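# Second arm station: what to budget besides the arms

**acaldeira**

Costing a second bimanual station at Danthorpe, to match the existing one. Arms are quoted. I'm trying to fix the line for everything else: table, grippers, spares, props. Current task set is drawers and toy food.
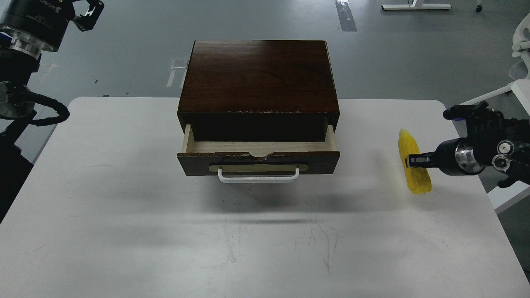 *Existing station, drawer task. Toy corn in the right gripper, drawer partway open.*

Draft for non-arm items is $2,310, covering one table, 2 spare sets of fingers, cable management and a replacement drawer cabinet. Is that realistic, or will I be back asking for more by October?

**risimcombe_lab**

Light on fingers. Budget 5 sets if you run daily. Ours wear at the pads long before anything else in the gripper gives trouble, and freight on a single set costs nearly as much as the set.

I'd also drop the replacement cabinet. The finish on yours is chipped along the top and the drawer front has a notch in it, but none of that stops a drawer task. Spend it on fingers.

**peixoto**

Disagree on the cabinet. If the second station is meant to match the first, buy 3 identical units now and retire the old one to the shelf. We bought one at a time from Borkero and the supplier changed the runner between orders. Pull force was different and we had to re-tune the grasp on every station.

**risimcombe_lab**

Depends what they're after. If the policy only works on one runner, I'd want to know that early. Mixed cabinets are cheaper and more useful.

**peixoto**

For evaluation, sure. For commissioning a new station against an old one, you want the furniture held constant. Otherwise you can't tell an arm fault from a sticky drawer.

**a_azevedo**

Two lines missing from the draft:

- Cable management needs its own figure. There's a loop of cable hanging off the left arm in that photo. Price sleeves and clamps per arm, plus labour to fit them.
- Table surface. Yours is scuffed in front of the cabinet. A sacrificial mat is cheap, but check the colour and sheen against your cameras before ordering.

I'd leave props out of capital altogether. Toy corn is a consumable.

**acaldeira**

Thanks. Revised:

- Fingers: 5 sets
- Cabinets: 3, same batch, one kept boxed
- Cable sleeves and clamps as a separate line, per arm
- Mat: sample first
- Props moved to operating

@risimcombe_lab I take the point on mixed cabinets, but that can come out of next year's evaluation money. Does anyone have a lead time on fingers?

**risimcombe_lab**

5 weeks on our last order. Put it in before the arms ship.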